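Brallotthorpe Sitting Room Tidying Records

README and data card

Maintained by Nayeli Ayala and Dayana Usuga for the Arkport Domestic Interiors Archive
Release 2, dated 28 January 2023

1. Summary

This collection documents the tidying of a furnished sitting room in the Brallotthorpe apartments. It consists of image records, a written inventory of furniture and fittings, and a controlled vocabulary for naming household objects and the surfaces on which they are found. The principal activity is the clearing of small paper items from furniture. The inventory also covers the fixed parts of the room, including the window dressing, moldings and doors.

The collection is intended for persons who write or evaluate descriptions of household interiors and for those who study ordinary room care. It is not a catalog of antiques, and no item of furniture has been appraised or dated.

2. Contents of the release

The release contains 113 records arranged in 9 folders. Each folder corresponds to one tidying task or one group of fixed fittings. Two plain text files accompany the folders: the inventory and the vocabulary list. A third file, changes.txt, records corrections made after the first release.

Every record has the following fields:

record_id - a short number, unique within the release
surface - the furniture or room surface on which attention is placed
items - the loose items on that surface, named from the vocabulary list
fittings - fixed parts of the room that can be identified in the record
light - daylight, lamp, mixed or unclear
confidence - high, medium or low, as assigned by the annotator
note - free text, not to exceed two sentences

Fields with no applicable content are left blank. The word "none" is reserved for surfaces that have been inspected and found clear.

3. The room

The sitting room is furnished in a traditional manner, with dark wood, patterned cushions and carpet. A large window admits most of the daylight recorded in the collection. Annotators are asked to treat the window as three separate entries where possible: the window itself, the curtain, and whatever is legible of the exterior. The exterior entry is limited to building type. Names, addresses and the direction of view are not to be recorded.

Crown molding is entered under "molding, crown" and is described by color and profile only. Ceiling fixtures which cannot be firmly identified are entered as "ceiling fixture, small" with the confidence field set to low. The white sheer curtain is entered under "curtain, sheer" regardless of how much of it can be observed.

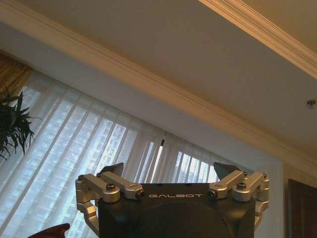
Should a building that shows through a curtain be listed with the contents of the room?

It should be listed in the note field only. The items and fittings fields are limited to the interior, and a building outside the window belongs to neither. The annotator may write "residential building beyond curtain" and proceed to the next field.

4. Furniture inventory

The inventory gives one preferred term for each piece of furniture. Alternate terms are retained for searching but should not be used in new records.

Table, dark lacquered
Alternate terms: center table, hall table, black table
Parts: top, front apron, drawer, legs
The ornament on the drawer is entered as "ornament, wreath." The small gold pieces near the ends of the apron are entered as "apron fitting, gold" because the first release used "knob" and "corner" interchangeably. The top is reflective, and annotators must take care not to enter a reflection as an item.

Loveseat, camelback
Alternate terms: settee, small sofa
Parts: back, carved trim, seat
The term "Victorian-style" may be used as a description of appearance. It should not be read as a statement of age.

Cushion, brocade
Alternate terms: throw pillow, accent pillow
Cushions are loose items. They are nevertheless entered in the furniture inventory when they rest on the loveseat, in keeping with the practice of the Cotcombe inventory, from which our list was adapted. Their position may be given as left, middle or right. The pattern is entered as "floral."

Door, dark wood
Parts: panel, frame
Hardware is entered only when it can be identified.

5. Paper items

Paper accounts for the greater share of disagreement between annotators, and this section was rewritten in full for the present release. The first vocabulary contained separate terms for note, napkin, tissue, wrapper and receipt. In practice, a piece of white paper lying on a table could seldom be assigned to one of these with any assurance. The terms have been withdrawn.

The current terms are as follows:

paper, piece - a single piece of paper, flat or otherwise
paper, group - two or more pieces lying together
paper, printed - to be used only where print or writing is legible
paper, bound - books, booklets and pads

A separate piece lying near a group receives its own entry. Annotators are not required to state the number of pieces within a group, and should not attempt to do so where pieces overlap. Whether a piece has been crumpled or folded may be recorded in the note if the distinction is clear. Where it is not, "crumpled or folded" is an acceptable entry.

Paper is not to be described as trash. The records do not establish whether a given piece was meant to be kept, and the vocabulary must not decide the matter. The same rule applies to packaging and string.

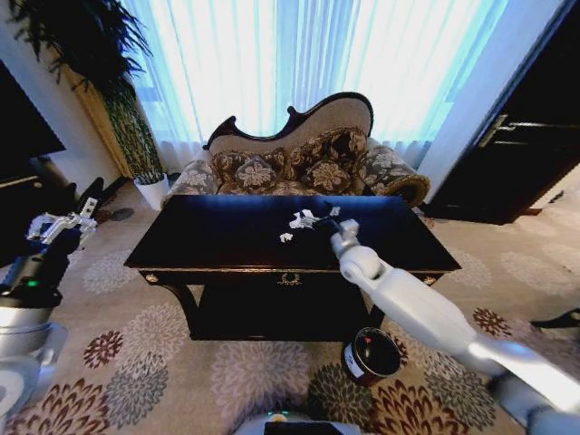 Dark lacquered table with white paper on the top; camelback loveseat and brocade cushions behind.

6. Tidying states

Each surface may be assigned one of 5 states: clear, in use, scattered, being tidied, or undetermined. "Being tidied" requires that a loose item be held, or that it be within immediate reach of whatever is doing the work. "Scattered" is a matter of arrangement and carries no judgment on the condition of the room. A surface holding only decorative items in their inventory positions is entered as clear.

States are assigned to one surface at a time. A clear seat does not make a clear room, and no overall score is supplied. Users who require a room-level measure should compute their own and should report the method together with the result.

Records are independent of one another. The order of the record numbers is the order of annotation and should not be used to infer the sequence of the tidying.

7. Annotation procedure

The initial annotations were prepared by Dayana Usuga. A second reading was carried out by Nayeli Ayala without reference to the first. Differences were then discussed, and the agreed entry was retained. Where no agreement was reached, the more general term was entered and the confidence field was set to low.

Color names are restricted to common words. "Beige," "cream" and "brown" are permitted; "ecru" and "taupe" have been removed. Wood is described by color unless the species is documented in the household papers, and at present no species is documented. The Guzmán upholstery list was consulted for the spelling of fabric terms and for no other purpose.

8. Known limitations

All records come from a single room. The furniture is formal in style and dark in color, and the vocabulary may prove inadequate for kitchens, workrooms or children's rooms. Strong window light reduces the confidence of entries for dark furniture, particularly below the tabletop. White paper against a bright reflection is also difficult to outline, and the item boundaries in such records should be treated with care.

Small ceiling fittings were frequently left blank in the first release. They have been reviewed, but the corrections are incomplete. Folder 9 has not yet received a second reading.

9. Use and citation

The records may be used for research, teaching and the preparation of household inventories. Redistribution is permitted provided that this README accompanies the files. Users are asked not to attempt to identify the apartment or any building visible from it.

Suggested citation:
Ayala, N. and Usuga, D. Brallotthorpe Sitting Room Tidying Records, Release 2. Arkport Domestic Interiors Archive.

10. Corrections

Corrections should be addressed to the maintainers and should state the record_id, the field concerned and the proposed entry. Proposals for new vocabulary terms must name at least two records to which the term would apply. Accepted corrections are entered in changes.txt under the number of the folder affected. The next review of the vocabulary is scheduled for August.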